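The Toaster Oven Stays

I have lived in this apartment for three years and in that time I have owned four toaster ovens, if you count the one that came with the place and only did the left half of things. I bring this up because on Friday, 11th January, I made the mistake of announcing a kitchen clear-out, and my brother-in-law Deming Fan took it as an invitation.

Deming has opinions about counters. He thinks a counter should be bare, like a runway. His own has a kettle on it and he looks at the kettle as if it owes him money. So over he came with a roll of painter's tape and a theory, which was that everything I own should go out on the white table and then earn its way back in.

I said fine. I had the day off and the alternative was taxes.

We started with plates. I own a lot of plates for a person who eats over the sink. There's the mauve-gray one, which is large and round and makes any food on it look as though it's being served at a funeral, but a nice one. I bought it at Furnville in April on a clearance shelf, where it had been marked down twice. Deming said a plate that's been marked down twice is trying to tell you something. I said so is a brother-in-law who brings his own tape.

Then the teal-green plate. I like the teal-green plate. It makes a boiled egg look expensive. It went straight into the keep pile and Deming didn't fight me on it, I think because he was saving his strength.

The little light-blue bowl was more of a battle. It holds next to nothing. You could fit a strawberry in it, maybe a few if they got along. I eat fruit out of it in the morning, very slowly, and for those few minutes I feel like someone who has a skincare routine. Take the bowl away and I'd be back to eating straight from the carton with the fridge door open. Deming asked whether a regular bowl wouldn't do the same job. A regular bowl of strawberries is a serving size that asks questions about you.
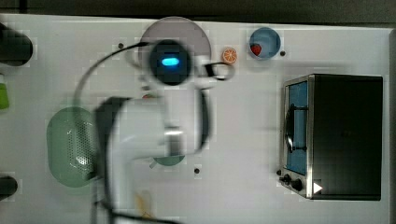 The colander was next, and I'll admit I went in weak. It's pale green and oval, and oval is a terrible shape for a colander if you own round pots, and I own round pots. You pour in spaghetti and some of it makes a break for the short side. I've lost whole portions that way. But it's just right for washing fruit, because you can lay things out lengthwise and pick through them, and it sits across one corner of my sink as if the two had been introduced. The replacement I had my eye on was a folding one from Silta, which goes flat as a pancake and costs more than my shoes. Deming owns the Silta. He demonstrated it. It folded while he was demonstrating it.

The colander stays.

I should say something about fruit, because fruit is how this whole business got started. In the fall I decided I'd be a person who keeps cut fruit around. You slice an orange crossways so you get those pretty wheels with the lines running out from the middle, you set them on a plate, and guests think you've got your life in order. What happens in my house is that I eat the end pieces standing up, then a couple of the middle ones to even things out, and by the time anyone rings the bell there's one slice on a very big plate looking like the last kid at pickup. I've tried buying more oranges. The same number of slices makes it to the plate every time, it's some kind of law.

You can also dry them, and that brings me to the toaster oven.

It is enormous. I'm aware of that. It has a black top and a stainless-steel frame and it takes up the sort of space most people would give to a houseplant and a dog. The reason it's so big is that I bought it for a turkey breast I never cooked. Since then it has done toast, frozen waffles, garlic bread at hours I'd prefer not to put in writing, and one tray of dried orange slices that took most of a Sunday and made the hallway smell like a gift shop. My neighbor Zeyu Li came down to ask whether I was burning a candle or a building.

Deming wanted it gone. He had measured. He told me that with the oven off the counter I would have room for, and I'm quoting him, "nothing." That was the selling point. He said it the way other people say "ocean view."

I pointed out that my full-size oven has been preheating since the previous administration. I pointed out that the door on the toaster oven is tinted blue, so that a grilled cheese in there looks like it's happening at an aquarium, and that this is one of the few luxuries I've got. He said it has two knobs and I only use one. This is true. I don't know what the other one wants from me. I turn it a little sometimes, out of politeness.

We broke for lunch, and I made lunch in the toaster oven, which I'd call strategy. Open-face melts with the good mustard, the edges gone dark and lacy. Deming had two. He then looked at the oven for a long moment and asked what the wattage was, and I knew I had him.

The final tally, for anyone who likes to see a purge go well: out went a garlic press with a bent handle, a set of measuring cups missing the only size recipes ever ask for, and a Lunilmont egg slicer that I believe was a wedding present, though I'm not married. Out also went 21 takeout lids that fit none of my containers, and I want it noted that I kept the containers. Everything else went back where it came from, or close to it. The colander is hanging on a hook now, so that's new.

Zeyu took the garlic press. I warned her about the handle and she said she'd had worse.

Deming left the painter's tape behind and I've been using it to label leftovers. I'm also pricing a bigger tray, as the one that came with the oven only does six orange slices at a time, and if I could get twelve going at once there's a chance, a small one, that some of them would live to see company. If you've dried citrus in a countertop oven without your hallway getting involved, leave me a comment. I've got a bag of oranges in there now and no plan.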